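Rornden Open Day

The Rornden Open Day is a yearly public demonstration of household robots held at the Brindavent workshop. It grew out of closed visits for suppliers and was opened to the public in July, four years after the first of those. Best known for the bag task, in which a two-handed robot handles everyday goods and a plastic bag on a carpeted table.

Background

Brindavent began as a repair shop for packing machines. The robot work came later, through a joint project with Bortolotti, a maker of store fittings. Early visits were short – a talk, a tour of the benches, coffee. Guests kept asking to see the machines do something ordinary, so the talk was cut and the table brought in.

Format

Visitors go in by group, 17 to a group at most. Each session lasts 30 minutes. No stage and no seating; people stand behind a rope and may ask questions at any time, including while the robot is moving. Sessions run back to back untill closing.

The bag task

Goods are ordinary household things: a pump bottle, pocket tissues, plush toys, a folded gray cloth. They lie in a row along the back of the table, in front of a woven screen. The bag is clear plastic, and one hand grips it by its gathered opening.
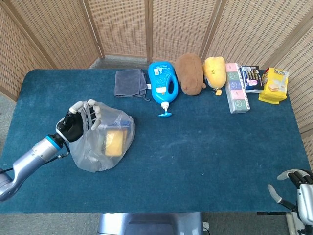 Thin plastic is regarded as the hard part. It folds over itself, slides, and changes shape each time something is added, so a grip that suited the bag a moment ago may not suit it now. Soft toys are easier to grasp but harder to let go of cleanly. The pump bottle is usually left lying on its side, a position the operators count as a fair test – no flat base to rely on.

An operator can halt a run by hand. Halted runs are announced and started over, and visitors are told the reason if it is known.

Equipment

The robot has jointed fingers on a black left hand. Control software is called Alik, written in house and updated shortly before each open day, a habit the workshop has been critisized for. The table is covered in teal carpet, chosen after bare tops proved too noisy and too slippery for the soft goods. A sponge is the usual first item, being light and cheap to replace.

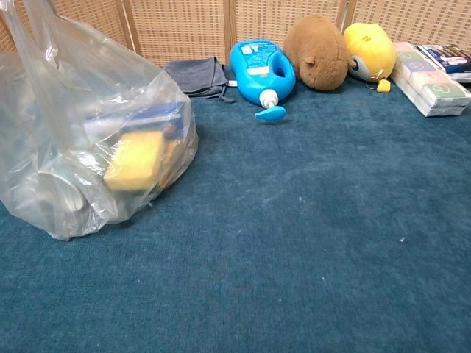 Reception

Mostly favorable. Visitor cards praise the closeness of the table and the plain answers. Complaints concern the pace – a single run can take more than 7 minutes – and the lack of parking. A second table has been asked for several times. Brindavent has said it would rather keep one and run it well.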